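Takum Feldmatte F4
Tischbelegung für wiederholbare Greifversuche

Startseite > Laborbedarf > Manipulation > Arbeitsflächen
Lieferbar, Versand ab Lager

Die Feldmatte F4 ist braunes Papier mit blauem Klebeband. Wir schreiben das gleich in die erste Zeile, weil die Frage sonst per E-Mail kommt. Was Sie bei uns kaufen, ist das Verfahren dazu: ein Belegungsplan, ein Auswerteblatt und die Software Lokico, die aus beidem eine Versuchsreihe macht, die auch eine zweite Arbeitsgruppe wiederholen kann.

Wer Greifstrategien vergleicht, kennt den Satz »Die Objekte wurden zufällig auf dem Tisch verteilt«. Er steht in sehr vielen Methodenteilen und bedeutet meistens, dass jemand mit der rechten Hand Tassen hingestellt hat, bevorzugt dorthin, wo der Arm gut hinkommt. Die Erfolgsquote ist dann entsprechend erfreulich. Mit der Feldmatte zieht Lokico vor jedem Durchgang Feld, Lage und Drehung der Objekte, und der Mensch am Tisch führt aus. Widerspruch ist im Protokoll vorgesehen, er bekommt eine eigene Spalte.

Das Verfahren

Ein Durchgang besteht aus Belegen, Greifen, Absetzen und Eintragen. Gewertet wird nach Feld und nach Objektlage getrennt. Ein Glastrichter, der auf der Seite liegt, ist für die Auswertung ein anderer Fall als derselbe Trichter im Stand, und wer beide in einen Mittelwert rührt, erfährt über keinen von beiden etwas. Dasselbe gilt für alles mit Fuß und Stiel, das kopfüber auf dem Tisch steht, und für Becher, deren Henkel in eine ungünstige Richtung zeigt.
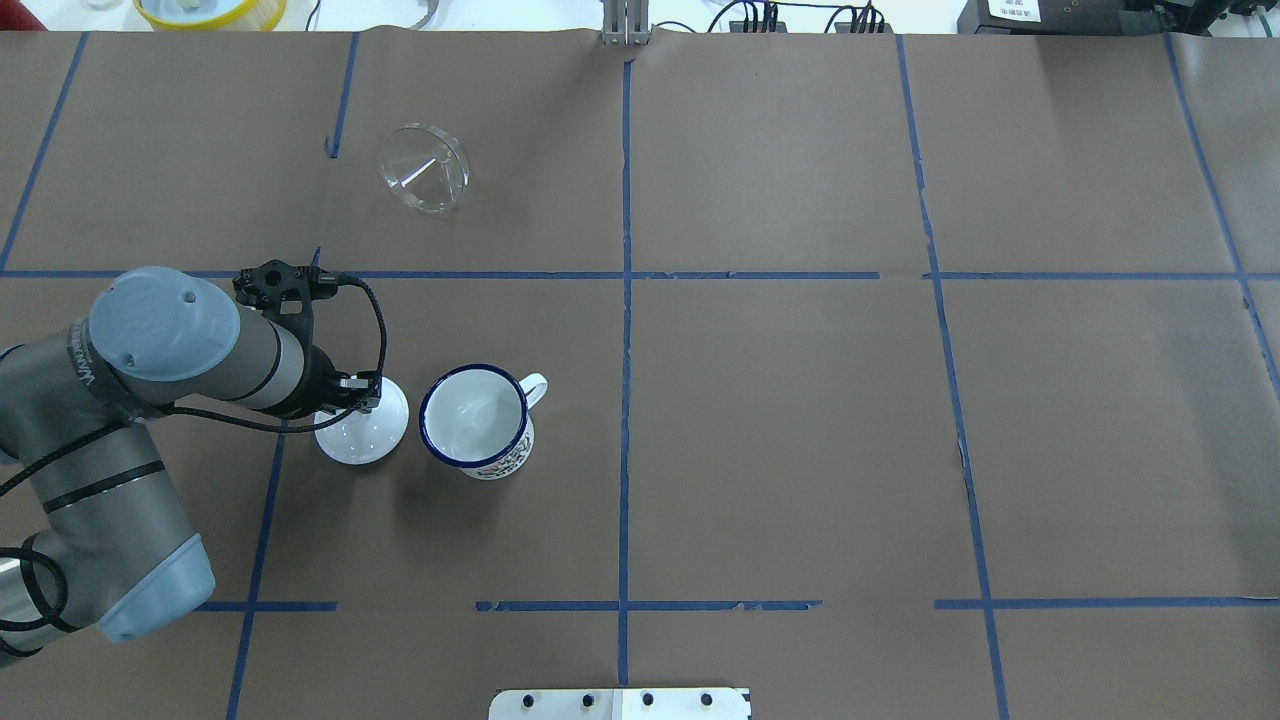 Feldmatte im Einsatz: Greifer am kopfüber stehenden Stielobjekt, Emaillebecher direkt daneben, Trichter in Seitenlage.

Nachbarschaft zählt mit. Der Belegungsplan kennt die Stufen »frei«, »nah« und »Kontakt möglich«. Die letzte ist unbeliebt. Sie ist auch die einzige, bei der sich die von uns verglichenen Strategien deutlich unterschieden haben.

Ergebnis der Vergleichsreihe

In der Pasaribu-Reihe sind wir mit 4 Greifstrategien angetreten, je 200 Durchgänge pro Strategie. Bei freier Belegung lagen alle so dicht beieinander, dass man die Rangfolge auch hätte auswürfeln können. Bei »Kontakt möglich« fiel die Strategie zurück, die bis dahin unser Favorit war und der wir bereits eine Broschüre gewidmet hatten. Die Broschüre ist vergriffen.

137 Durchgänge der Gesamtreihe mussten wiederholt werden, fast immer wegen falsch abgelesener Drehung. Seitdem gibt Lokico die Henkelrichtung als Pfeil aus statt in Grad. Die Fehler beim Belegen sind damit seltener geworden, die Beschwerden über die Pfeilfarbe häufiger.

Zur Geradheit der Linien

Das Klebeband muss nicht schnurgerade liegen. Lokico bestimmt die Feldgrenzen beim Einmessen aus den Kreuzungspunkten, eine leicht schräge Linie wird als leicht schräge Linie übernommen. Auch unterbrochene Linien sind zulässig. Falten im Papier stören die Zuordnung der Felder nicht, können aber unter flachen Standflächen zu Kippeln führen. Bitte vor dem Einmessen glattstreichen und danach nicht mehr, auch wenn es in den Fingern juckt.

Lieferumfang

Papierbahn, braun, auf Rolle
Malerklebeband, blau
Belegungsplan und Auswerteblatt (Druck und Datei)
Lokico, Lizenz für einen Arbeitsplatz
Kurzanleitung, deutsch und englisch

Arm, Greifer und Versuchsobjekte gehören nicht zum Lieferumfang. Becher haben Sie vermutlich.

Technische Hinweise

Einmessen nach jedem Papierwechsel erforderlich
Papierwechsel spätestens nach 90 Durchgängen empfohlen
Export als CSV, Feldnamen frei wählbar
Kompatibel mit dem Ultis-Protokollformat, Umlaute inbegriffen

Häufige Rückfragen

Kann ich eigenes Papier verwenden?
Ja. Es sollte matt sein. Glänzende Bahnen spiegeln, und dann diskutieren Sie mit der Bildverarbeitung.

Darf ich ungünstige Felder auslassen?
Technisch ja. Die ausgelassenen Felder erscheinen im Export, und zwar auf der ersten Seite.

Gibt es die Matte auch in Weiß?
Nein. Weißer Becher auf weißem Grund war ein lehrreicher August.

Ersatzrollen und Klebeband finden Sie unter Zubehör. Lizenzen für weitere Arbeitsplätze auf Anfrage.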